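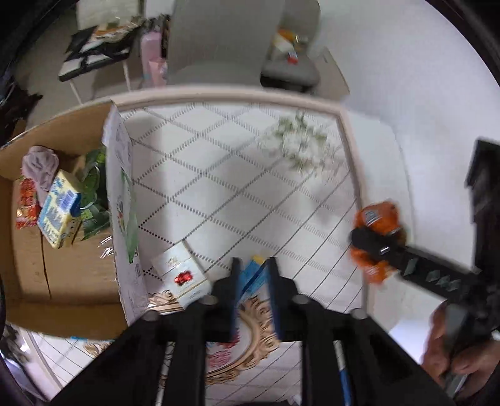

Small blue-and-white box between the fingers, cardboard box on the left.

I've been putting off writing up the August result because the number at the end is less exciting than I'd hoped. It's still a result, so here goes.

The question was simple. We train a policy to pick things out of clutter using demonstrations recorded with hand-held grippers. Each demonstration is one person picking one object and moving it somewhere else. Is it better to have many demonstrations of a few objects, or fewer demonstrations of many different objects, if the total stays the same?

Total budget was 3,000 demonstrations per training set. In the "narrow" set they all came from a short list of objects, mostly rigid boxes. In the "wide" set we used whatever we could find: cartons, snack packets, plush toys, cloth, soft packages. Same network, same training schedule, same floor. Serpil Saraç did most of the collecting and wrote the script that sorts the recordings, which we call Larden for reasons I no longer remember.

I expected wide to win everywhere. It didn't. On boxes, narrow was slightly better, and the gap held up when I trained both again with a different seed. A rigid box gives you a flat side to line up with, and a policy that has seen that same approach over and over gets very steady at it.

Soft things were the other way round, and by a lot. The narrow policy closes on a soft package as if it were a box. It picks a spot near an edge, squeezes, and the package folds or slides out. The wide policy goes for the middle and closes more slowly. 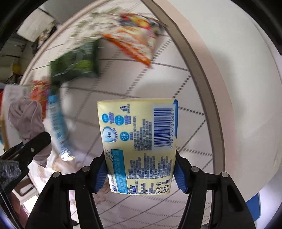
Soft package held upright between the ribbed pads.

I watched 200 of the failures from each policy to see where they went wrong. For the narrow one, most were bad contact points on soft objects. For the wide one, the biggest group was hesitation – it would hover between two packets lying side by side and drift until the time limit. I don't have a fix for that yet. Colin Entwistle thinks the recordings themselves are to blame, as different people choose different packets first and the policy learns the average. He may be right. I plan to test it by having one person redo part of the set.

The part I found most useful was a mixed run. I took the narrow set, threw away 1,000 box demonstrations and put in the same number from the wide set. That got back most of the soft-object performance and cost almost nothing on boxes. If you already have a big pile of similar recordings, you probably don't need to start over.

Two cautions. All of this was collected in one room with one kind of tiled floor, so I can't say anything about other backgrounds. And the test objects were new to both policies, but they were bought from the same kinds of stores as the training ones.

Next I want to rerun the mixed set with a smaller share swapped in and see where the soft-object score starts to fall. Serpil is also cleaning up the labels, where a few plush toys ended up filed under packets. I'll post the plots once that's done.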